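Bahman Fallahi
Thread on plastic bag storage, since three of you asked on Wednesday. Small kitchen, one table, no spare drawer. 1/6

2/6
Everything goes on the table first. Crumpled bags and wrapping take up far more room than the material needs, and you can't sort them inside a cupboard. The tabletop is glossy, so crumbs and torn corners show up against the print.

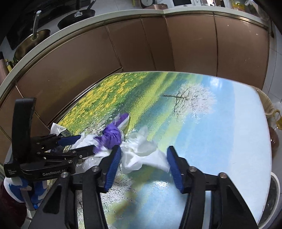

3/6
Knots come out before anything else. A knotted bag won't fold and holds air. If a knot takes longer than 15 seconds, cut it and demote the bag to bin liner. Clear stiff wrapping is not a bag – it goes straight out.

4/6
Fold lengthwise to a strip, press the air toward the open end, then fold into triangles from the base. My limit is 21 bags. Above that I stop finding the size I want. Purple or white makes no difference to strength; thickness does.

5/6
Small packets and boxes get handled last. Check for anything still inside, flatten if empty, keep if it closes properly. The Lotness organizer I tried in March had 16 slots and was too deep for the base cabinets. Returned it.
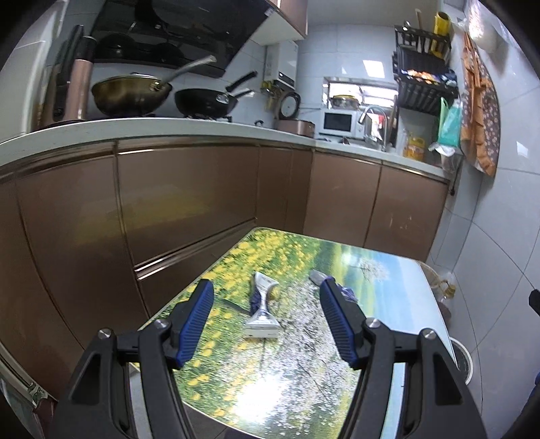

6/6 Wiping down
Damp cloth, then dry cloth, working from the far edge toward you. Glossy surfaces streak if you skip the second pass. Do the rounded corners separately – the cloth tends to ride over them. Total time is around 20 minutes, including the knots.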